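Importing & Freight > Small shipments

Ocean freight quote went up twice before my boxes even left. Is that normal?

Posted by trirnberg_shop

Hi all, first time asking here, so sorry if this has been covered. I run a very small online store (just me and a spare bedroom, really) and I buy computer accessories from a factory overseas. Up to now I've always had everything sent by air courier in little batches. This time I got brave and ordered 71 cartons to go by ocean, sharing a container with other people's stuff.

The forwarder I used is called Jolleo. They gave me a price in September and I said yes by email. Then they came back and said the rate had gone up. Fine, I grumbled and agreed. Then the cartons got bumped to a later ship, and now there's a "peak season" charge on top, and the total is sitting at $3,000. I budgeted a good bit less than that!

So what I want to know is, can they keep doing this? Do I have to pay it? And is there anything I should be doing now so I don't get hit again when it lands? I've got customers waiting and I'm losing sleep over it.

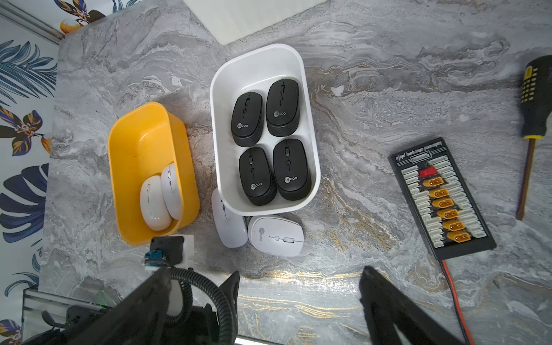
Replies

anis_imports

Oh boy, welcome to ocean freight. I've been bringing in small goods this way for 8 years and this fall is the worst I've seen it, so please don't think you did something dumb.

Go back and find the quote. Somewhere on it, usually at the bottom in tiny type, there's a "valid until" date and a line that says something like "subject to general rate increase" or "subject to carrier surcharges at time of shipping." If your boxes didn't get on a ship before that date, the old price is gone. I know that feels awful when the delay wasn't your doing, but the rate usually goes by when the cargo sails, and your email saying yes doesn't freeze it unless the quote says it's fixed.

What you CAN do is ask for the whole bill split out line by line. Ocean rate, fuel, peak season, handling at the other end, paperwork, delivery to your door. I did this once and found I was being charged twice for the same document fee (they took it off right away, no argument). Also ask whether the peak season charge came from the shipping line or from the forwarder. If it came from the line, ask to see the notice. A decent forwarder will send it over. If they get cagey, that tells you plenty for next time.

As for when it lands, the thing that bites people is storage. With a shared container you get a few free days at the warehouse after it's unpacked, and then they charge by the day. Find out now how many free days you get and when the clock starts, and get it in writing. Have your customs paperwork in before the ship arrives. Mine was late one year over a missing signature and the storage cost me more than the trucking did!

One more thing, check whose name the shipping terms put the cost in. If you bought FOB, the factory gets it onto the ship and you pay from there. If you bought some other way, part of this might be the factory's to pay. Your sales contract or invoice will have the three letters on it.

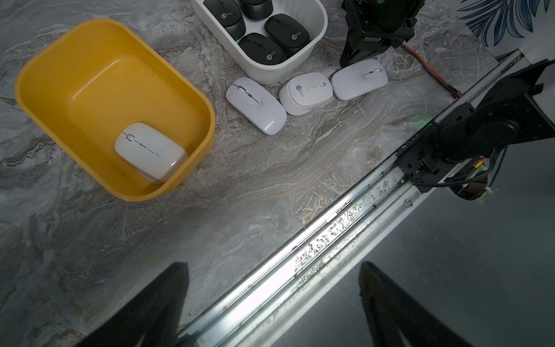
Last edited by anis_imports on 23 October 2020

Edit: forgot to say, if your customers are really pushing, ask for a price on flying just 20 of the cartons and leaving the rest on the water. Air is expensive right now too, but it might be cheaper than a pile of refunds. Ask the factory before the boxes go to the port, though. Once they're packed in the container you're stuck.

sabatier_sales

They all do it. Pay and move on, you won't win. I'd get three quotes next time.

trirnberg_shop

Thank you both! Found the quote and yep, there's the validity date, and it ran out before the new sailing. I feel a bit silly. The terms are FOB, so it's mine to pay. I've asked Jolleo for the line by line and I'm waiting to hear. The cartons are still at the factory's end, so I'm going to ask about flying a few of them too.

Does the storage clock start when the ship docks or when they unpack the container? Their email just says "on arrival."

anis_imports

Could be either, depends on the warehouse. Mine counts from the day the cargo is marked available for pickup, but I've had one that counted from the day after unpacking. Make them spell it out and ask if weekends count, too.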